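Review: Ando two-finger gripper kit, tested on kitchen portioning

The Ando kit mounts at the wrist and ships with ribbed black finger pads. I ran it for most of July on one chore: portioning dry rice with a steel bowl and a clear measuring cup.
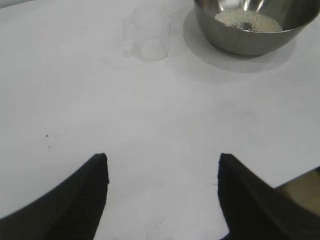 Over 109 trials, the arm picked up the cup in all but 6. Scooping was weaker. Fill level varied too much for cooking, and a full cycle took around 40 seconds. Clear plastic also confuses the stock vision software.

Fine for a lab bench. For a home kitchen, wait for the next revision.

Sibel Tatlı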